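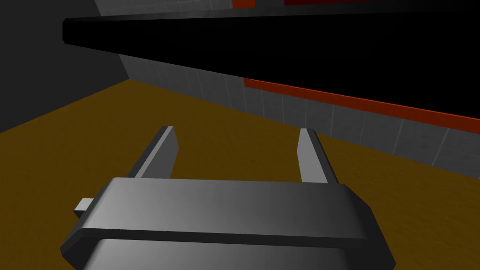
Open day at Hutberg today, Monday Sep 16, 2019. Notes from the automation hall, in the order I walked it.

1/ First stop was the simulation desk. Laur run their two-finger gripper in a rendered room before anything goes near the real arm. Parallel fingers, plain grey shading, no textures on the tool itself. View is from just behind and above the housing.

2/ Asked why the floor and walls get a texture and the gripper doesn't. Answer: the gripper model comes straight from the CAD export and they haven't got round to it. Fair enough.

3/ The demo task is approach, close, lift, retreat. They had logged 3310 simulated attempts by the morning session, of which 3272 finished without a contact fault. The rest are kept and replayed one by one.

4/ Most of the faults were on the approach. The collision shape for the fingers is a plain box and the real tips are bevelled, so the simulator reports a touch slightly early. New shapes are due in November.

5/ 64 copies of the room run at once on one machine under the desk. Fan noise was considerable. Bring earplugs if you go to the later talk.

6/ Next bay: Zidano, conveyor sorting. Good guarding, clear signs, long queue. The belt was stopped for a sensor swap when I got there so I can't say much about speed.

7/ Bastetti had 3 arms on a shared controller. They wouldn't give cycle times. The handout gives payload and reach and leaves out repeatability, which is the figure I wanted.

8/ Parking is at the north gate, not the main one as printed on the ticket. Slides from the Laur talk should go up on the Hutberg site this week. Will post the link under this one.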